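Sharing a kitchen with a robot arm: the house rules for the dishwasher

Kitchen tips from Kustthorpe, page 15

Several of you wrote in after the September page on draining boards to ask how we manage the dishwasher now that an arm does so much of the loading, and whether there are proper rules for it. There are proper rules for machines in factories, and anybody fitting an arm ought to read the maker's safety booklet from cover to cover (with a pot of tea, it's a long one). What follows is the homelier sort, the habits we have settled into at Cunuvham, and I do hope some of them suit your kitchen too.

Before starting. Pull the rack out as far as it will go and give it a little tug to be sure it stays put. Lower the door fully. Wipe the worktop dry, tip the dregs out of the cups and scrape the plates, all while the arm is stopped. Know where your stop button is and keep it within reach of where you stand, never round the other side of the arm.

On the worktop. Leave a hand's width between one cup and the next, so the fingers can come down without nudging the neighbour. Anything you'd be sorry to lose, such as your granny's vase or the good candlesticks, wants to be well out of the arm's reach, and do measure that reach with the arm stretched right out. Ours came to 883 millimetres with the gripper on, a good deal further than I'd guessed!

Mugs go open side down, and plates stand upright between the tines. 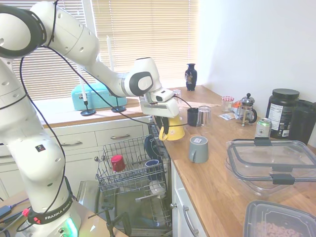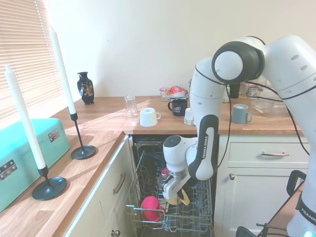
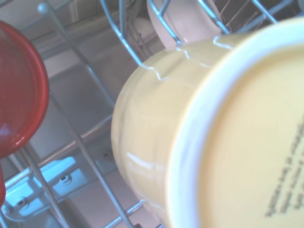 Hands are the part I nag about most. If a cup has tipped over, stop the arm first and then reach in. It's very tempting to pop your fingers in quickly while it is busy elsewhere, and I've been told off for it myself, quite rightly. The same goes for sleeves, tea towels and long hair. Children and cats stay on the other side of the door until the arm is parked.

Knives and anything sharp we load by hand, points down, and thin-stemmed glasses as well. Heavy casserole dishes too: check the weight your arm is allowed to lift, and remember the gripper counts towards it.

Cables should be looped up clear of the rack and the door, with enough slack for the arm to turn right round. I look ours over once a week for rubbing, and keep a little Stitach notebook in the drawer for writing down anything chipped or dropped, with the time of day. It was the notebook that showed us most of our bumps came at about 15 minutes before supper, when everyone was in and out for forks. We run the arm later in the evening now.

Last of all, park the arm before you push the racks in and shut the door.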